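Skallel Robot Club: Frequently Asked Questions

Who can join the club?
Every student of the college can join, from any year and any subject. You do not need to know programming. In this moment our members come from engineering, textiles, biology and one from music. Please write to Hanna Zakharchenko before your first visit, so she can add your card to the door list.

When do you meet?
We meet in the evening, from 18:00, in room 42 on the upper floor of the Rees building. New members can start in October or after the winter holiday. If you come in the middle of the term you are also welcome, but you will have to read the safety notes by yourself.

Do I have to pay?
The membership is free. If you break a finger of the gripper, you print a new one yourself and Iolo Ellis will show you how. We do not ask money for this.

What is the project of this year?
It is called Mernel. We teach an arm to do small jobs of the home and the garden, for example to tie up plants, to fold a cloth or to put pens back in the cup. The jobs look easy, but for a gripper with two fingers they are quite difficult.

Why do you work with tape?
Tape is soft, it sticks to everything and it changes its form all the time. A program which can hold a wooden block very well can be completely lost with a piece of tape. For this reason we chose the taping of stems as the main task before the spring competition. 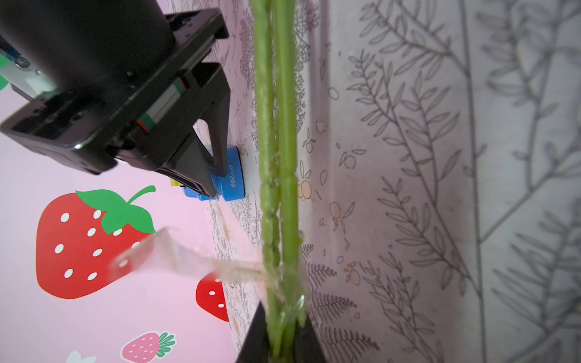

We also learned that the dispenser should be held with low force. With too much force it turns between the fingers, and then the tape goes in a wrong direction. Chia-hao Chiu wrote a short page on the force settings, please read it before you change any value.

Must I drive the arm myself?
Yes, each member has a turn. One turn is 2 hours and you share it with a partner. Siwan Rowlands keeps the list of turns.

Can I take the arm home?
No, I am sorry. The arm stays in the room. You can take home the simulator, it works on a normal laptop.

Which competition do you enter?
We enter the Tridine Cup, in the class for student teams. A run can bring maximum 1000 points, and there are two runs, so the best possible result is 2000. Our team has not yet been near to this number, but we are improving.

I have another question. Whom do I ask?
Please ask Tõnu Grigaitė, who answers the club mail. In the exam period the answer may take some days.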